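Two Cuts of One Short Film: How the Order of Scenes Changes What Viewers Understand

Project report, second year, Film and Editing
Author: Kamil Vlček
Supervisor: Radomír Vondráček
Submitted: 2022-07-28

1. Subject of the project

Our group made a short film called Vrabec in the winter term. It lasts 17 minutes and tells the story of two brothers who inherit a boat and cannot agree what to do with it. The older brother wants to sell, the younger one wants to repair it, and between them there is an old quarrel which the film explains only in one scene in the kitchen.

During editing we could not decide where this kitchen scene should stand. In the script by Ikechukwu Chukwu it comes near the end. Kvido Šimko, who directed, wanted it in the first minutes, so that the audience would know the reason for the bad mood from the start. I was the editor and I had no strong opinion. My supervisor suggested that I make both versions and show them to people who did not know the story. This report describes what I did and what I learned.

2. The two versions

I call them the early cut and the late cut. Both contain the same 70 shots. Only the position of the kitchen scene is different, and the sound at the two joins had to be repaired for each version. I worked in Jernent, which our school uses on all editing computers. It is a good program for moving long blocks, but it does not keep the sound fades when a block is moved, and I had to make them again by hand. This took me one full evening for the late cut and somewhat less for the early cut.

I wanted also to change the music in the early cut. The piano begins after the kitchen scene in the script, and with the scene moved forward it would play under nearly everything. Mr Vondráček advised me against it. If the music is different, he said, I will not know which of the two changes the viewers react to. So the piano stayed where it was in both versions, under the repair of the boat. In the early cut it sounds a little late to my ear.

The titles are the same. The colour correction is the same too, with one exception: a shot of the harbour in the late cut was exported too dark and I discovered it only after the screening. I do not think it had influence on the answers, but I must mention it.

3. Screenings

Both screenings took place in March in the Livo, the small cinema near the student residence. The hall was lent to us free of charge on two afternoons. I had 40 viewers altogether, and each version was seen by 20 of them. They were students from other faculties and several of their parents. Nobody who had worked on the film was in the hall except me, and I sat in the projection room.

After the film the viewers received a sheet of paper with open questions. They should write in their own words why the brothers quarrel, which of them they believe, and at what moment they felt bored, if they did. I did not ask for marks or stars. Emmett Nguyen-Tran, who helped me with the English subtitles, also translated the sheet for the foreign students. We found afterwards that one question was not clear in English. "Which brother is right?" was understood by some people as a question about where he stands in the picture, and they answered "the one in the cap".

4. Results

Viewers of the early cut understood the quarrel better. Nearly all of them could name the reason. They also wrote more about the older brother and with more sympathy, and this surprised Kvido very much, as he had thought of him as the unpleasant one. On the other hand many of them were bored in the middle, during the scene with the buyer. They knew already that the older brother needs the money, so the conversation told them nothing new.

In the late cut it was the opposite. The scene with the buyer was named by several people as the best one. They were waiting to learn why he is in such a hurry. But some viewers gave up waiting, and when the kitchen scene finally came they did not connect it with the beginning. One woman wrote that she liked the film and that she did not know who died.

The most useful result was one I had not asked about. In both groups there were people who mixed up the two brothers in the night scenes. The actors have similar height and similar hair, and we had dressed both of them in dark blue sweaters. On the set it looked natural, like two men from one family. In the hall, with the lamp of the old projector, it was simply two dark figures on a dark boat.

5. Decision and what I would do differently

We chose the late cut for the school festival, but I moved one sentence of dialogue from the kitchen forward to the harbour, as voice only, without picture. It gives a hint about the father and costs four seconds. Ikechukwu agreed with it after some discussion.

If I did the project again, I would show each version twice, to groups of different age. I would also test the questionnaire on one or two persons before printing it. And I would write down the answers sooner. I left them in a folder for three weeks and some handwriting I could no longer read — including my own notes.
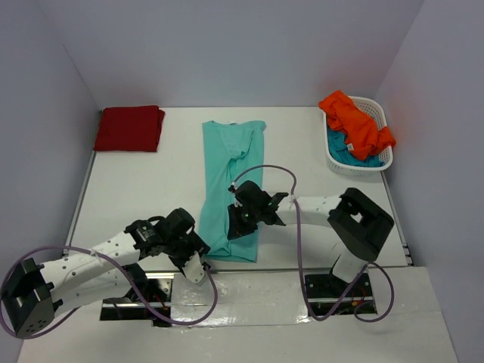
For the next film, which has the working title Pera, we will decide the costumes before the storyboard. Pera is again about two persons who look similar, and several shots are planned from a high position, looking down at them, where the faces do not help much. The clothes must do the work then. A deep red garment and a mint-teal T-shirt, as in the picture, are easy to tell apart also from above, even when they are folded and there is only white and pale grey around them. At night the difference will be smaller, and Kvido wants to make a lighting test with both colours before we buy anything. The costumes should be ready for the first reading with the actors.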